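Installing a Processor in a Tower Workstation
Cuvel bench guides – Desktop hardware 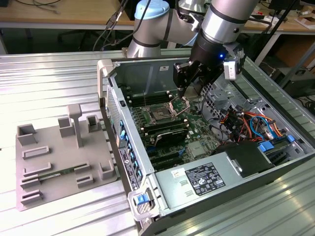
Open workstation chassis on its side, CPU socket lever raised.

These steps apply to workstations with a hinged socket frame and a removable side panel. Allow 30 minutes if the heatsink is already off.

Before you start
Shut down the machine, unplug the power cord and hold the power button for five seconds. Lay the chassis on its side on a stable worktable and remove the side panel. Put on a grounded wrist strap.

Opening the socket
1. Locate the socket between the two banks of memory slots. On most boards of this layout the memory can stay installed.
2. Press the lever down and slightly outward to clear its catch, then raise it fully.
3. Lift the retention frame. Do not touch the contacts – a bent contact usually means a new board.

Seating the processor
4. Hold the processor by its edges and match the corner triangle to the mark on the socket.
5. Lower it straight down. Do not slide it or press on it.
6. Close the frame, then lower the lever until it locks under the catch. Some resistance is normal.

Refitting the heatsink
7. Clean off old compound with isopropyl alcohol and a lint-free cloth.
8. Apply a small dot of new compound to the center of the processor.
9. Tighten the heatsink screws in a diagonal pattern, a few turns at a time.

Reconnect the fan lead before replacing the side panel. At first power-up, enter setup and confirm that the processor model is listed correctly.

Next: Adding memory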